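# The Packet Says Nine Cups

Gruncombe makes a powdered electrolyte mix that comes in flat sachets, and on the back of each sachet, under a drawing of a water drop, it says that most adults are walking around dehydrated without knowing it. No source is given. I have been carrying one of these in my coat since last winter, and every time I find it again I get a little more annoyed.

I drink when I am thirsty. So did my parents, who never owned a water bottle in their lives and would have thought it odd to take one on a bus. My office now gives a bottle to every new hire. Mine has times of day printed up the side, with small words of encouragement beside them, and I am supposed to feel bad if I reach lunch with the level still at ten o'clock.

The rule behind all this is older than the bottles. Drink eight glasses a day, or nine, or two liters, depending on who is talking and how large a glass they own. People repeat it the way they repeat that you shouldn't swim after lunch. When I asked friends where they had learned it, they said a teacher, a magazine, a mother-in-law, the gym. One said "science."

What the body does without being told is fairly well understood. When the blood gets a bit too concentrated, the brain notices, the kidneys hold on to water, and you want a drink. For a healthy adult on an ordinary day this works well. It counts soup, coffee, oranges and the water in cooked rice. It doesn't know what time is printed on the bottle.

There are exceptions, and the people who sell bottles are fond of them. Older people may feel thirst less sharply. Anyone prone to kidney stones may be told to drink more than they care to. Hard work in heat is its own matter, and so is a stomach bug. If your doctor has given you a number, use it. My quarrel is with the number handed to the rest of us, who sit in chairs.

I took this quarrel to Torunn Torvik, a retired ward nurse, over a pot of coffee that she pointed out was mostly water. She spent a long stretch of her working life writing down what went into patients and what came out of them, and she has no patience for people who do it for fun.

"We kept a chart if there was a reason for a chart," she said. "If there wasn't, you looked at the patient."

I asked what she made of the advice to drink before you feel thirsty. She asked me whether I also ate before I was hungry, and I said yes, often, and she said well, there you go.

Then there is the matter of what water is supposed to fix. I collected claims for a couple of weeks, from labels, gym walls and one leaflet in a dentist's waiting room. Water was going to clear my skin, flush out toxins (never named), sharpen my memory, help me lose weight and end my headaches. Some of these have a thread of something behind them. A person who really is short of water can get a headache, and drinking will help. A person who swaps soda for water will take in less sugar. Neither of these is news, and neither needs a powder.

The skin claim bothers me most. It gets repeated by people with very good skin, and they are usually in their twenties.

Sturnance, which sells an app that buzzes your phone when you are due a glass, lets you try it free for 15 days. I did. It asked for my weight and how active I was, then set me a daily target without telling me how it got there. On the second day I told it I was far more active than I am and the target went up. I told it I had drunk four coffees and it took some of them off my total, as a punishment I suppose, although regular coffee drinkers get plenty of fluid out of the stuff. By the end of the first week I was getting up twice a night. The app gave me a badge.

Arvid Nordin, 55, had the same experience and drew a different conclusion. He runs long distances in the hills outside Midtbø and believes in drinking on a schedule. I told him that runners have made themselves very ill by drinking too much on long races, and that this is a real medical problem with a name. He knew that. He said he felt better on the schedule anyway. I believe him. I also think he would feel better on any schedule, being that sort of man, but I can't prove it and he wasn't interested.

That is the trouble with arguing about water. It is cheap, it is nearly always harmless, and whoever drinks more of it tends to feel they have done something good. You sound like a crank for objecting. But I don't like being told that a feeling as plain as thirst can't be trusted, least of all by a company with a sachet to sell me for the days when it can't.

I still have the sachet. The bottle is on my desk with a pen in it.

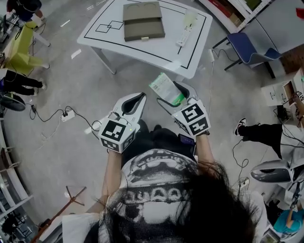 Guðlaug Eyvindsson writes that the piece lets coffee off too lightly and old age too quickly. Her father stopped feeling thirsty in his eighties, she says, and a bottle with the hours marked on it was the only thing that got him to drink in the afternoons. She would still like to know who came up with the number nine.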